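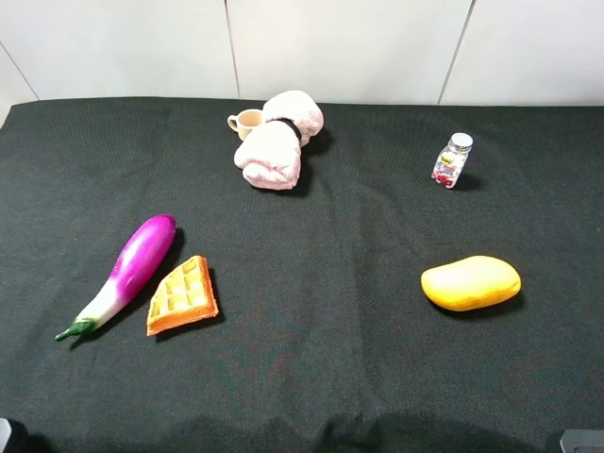
Table surface with rolled towel, small cup and screw-top container.

Call for participants: Alleo tabletop tidying study
Reference 3341
Location: Curnatow Building, Bullen
Closing date for applications: 24 January 2023

The Gebremichael group is recruiting adults for a study of how people arrange, clear and put away small household items on a table. Participants work with ordinary goods and play food: towels, cups, small containers, fruit and vegetables. No experience is required. The study is paid.

Background

Most written guidance on tidying deals with rooms, closets and drawers. The table gets less attention, although it is where items from different parts of the home meet and stay. A cup belongs in the kitchen, a towel in the bathroom or linen closet, candies in a cupboard or on a desk. Placed together on one surface, they have no shared storage location, and the person clearing the table has to decide what goes first, what travels together and what is left until last.

Alleo records these decisions. We are interested in order, grouping and spacing, and in the words people use when they tell someone else how to do the same job. Speed is not measured. There is no correct arrangement.

What participants do

Each participant attends 2 sessions. The first session covers arranging and clearing. The second covers instructions.

In the first session you will be given a set of items on a covered table. You will be asked to do the following, in an order that differs between participants:

Arrange the items so that each can be picked up without touching another.
Arrange the items in as small an area as you find comfortable.
Clear the table into a tray, then restore the arrangement from memory.
Roll or fold a towel so that it holds its shape when moved.
Place one item where you think another person would look for it first.

In the second session you will write short instructions for a person who has not seen your arrangement. These are tested by another participant while you are out of the room. You then receive the result and may revise your wording. Typical instructions are one or two sentences long. "Put the cup to the left of the towel, with the handle on the far side from the towel" is acceptable. "Put the cup where it was" is not, as the reader has no way to act on it.

The session leader will read each task aloud and then hand you a printed copy. You may ask for a task to be read again at any point. Questions about the meaning of a word are answered. Questions about how to carry out the task are noted and answered after the session.
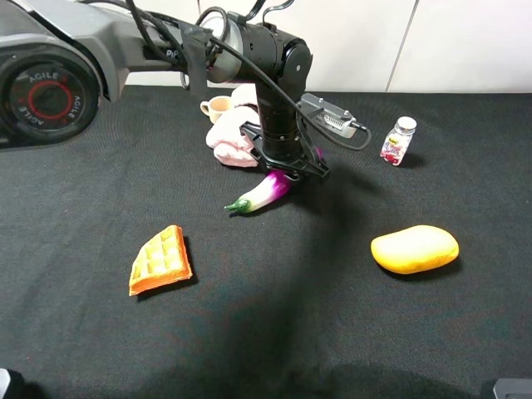
Toy eggplant, pink towel and cream-colored cup on the covered table.

Items and surface

The item sets were chosen to mix soft and firm things, and shapes that stand with shapes that lie flat. A towel can be rolled, folded or bunched, and its footprint on the table changes each time. A cup keeps its shape but has a direction, set by its handle. A toy eggplant has a direction as well, set by the stem. A lemon is nearly the same from end to end, and participants in earlier rounds often disagreed on whether it had been put back the right way around. We record that disagreement and do not resolve it.

The candy container is the item most often moved last. It is small, it stands upright, and many people treat it as finished once the cap is on. Please do not open it during a session. The candies are part of the set and are not for eating.

The table is covered with a dark woven cloth, which lets a pale item be found quickly and keeps round items from rolling as far as they would on a bare top. The cloth is not pressed flat. Small creases are left in place between tasks, and participants are asked not to smooth them unless a task says so. If the cloth shifts while you are working, carry on. The session leader will reset it before the next task.

Towels are supplied with a band where the task calls for one. You may take the band off to refold the towel, and you should put it back when you are done. A towel that comes loose on the way to the tray is recorded as loose, and the task continues.

Notes from the previous round

The first round was limited to arranging and clearing. The written part was added after participants asked for it. The main finding concerned grouping. People who were told only to "tidy up" tended to push soft items and cups together at the back of the table and leave containers standing apart. People who were told to "get ready to pack" lined up the same items by size. The items and the table were the same in both cases – only the wording of the task had changed.

A second finding concerned shadows and lighting. Some participants placed taller items so that they did not darken the space next to them, and mentioned this without being asked. Lighting is now kept constant within a session.
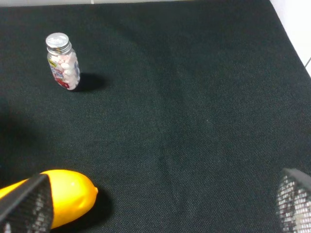
Tatiana Kolář, on the first round: I expected the towel to be the difficult part and it was the lemon. I had put it down without thinking, and when I had to restore the layout I could remember which corner it was in but had no idea which way the tip had pointed. By the third layout I was saying the positions under my breath. I would advise new participants to look at the gaps between things as well as the things. I also found that my instructions were too long. The reader did better with the short version.

Participants are free to use any method of remembering, including speaking aloud. Notes and sketches are not allowed in the first session. They are allowed in the second, and must be handed in with the instructions.

Who can take part

You may apply if you:

are 18 or older on the date of your first session;
can read and write everyday English;
can work at a table, seated or standing, with short breaks;
can pick up and set down light household items with one or both hands;
did not take part in the previous round.

Both left-handed and right-handed participants are needed. Left-handed applicants were underrepresented in the previous round and are encouraged to apply. If you normally wear glasses for close work, bring them. The table height can be changed. Tell us in your application if you need a particular height, a chair with arms, or large-print task sheets.

People who pack, fold or stock for a living are welcome, as are people who dislike doing it at home. Please state any such work on the form, so that results can be reported separately.
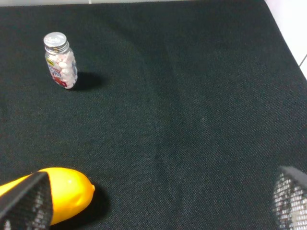
Where an applicant has a food allergy, the form has a line for it. Sealed food items can be left out of a set on request, and the rest of the session runs as usual with a substitute of similar size. Fragrance-free towels are available on the same basis.

Payment and practical matters

Payment is $50 per session, made at the end of each visit. Participants who attend the first session only are paid for that session. There is no bonus for fast or accurate work. Parking is not reimbursed. The building has step-free access from the street and an elevator to the study floor.

Remove rings and bracelets that may catch on the towel loops. Long sleeves should be of a kind that can be rolled up. Bags and coats are stored on hooks outside the study room and can be reached during breaks.

Recording and data

Table layouts are recorded before and after each task. Recordings are focused on the table, and your hands and forearms will be in view while you work. Written instructions are stored under a participant code, and your name is kept in a separate file. You may withdraw up to the end of your second session, in which case your layouts and instructions are deleted and payment for sessions already attended still stands.

A short report will be sent in August to participants who ask for one. It will list the item sets used, the task wordings and the grouping results. Individual layouts may be reproduced in the report as diagrams, without names.

How to apply

Complete the application form at the Curnatow Building front desk, or ask the desk to mail you a copy. Quote reference 3341. State your preferred hand, any access needs, and whether mornings or afternoons suit you better. Applicants will receive a reply by mail with a proposed time for the first session. The time of the second session is agreed at the end of the first.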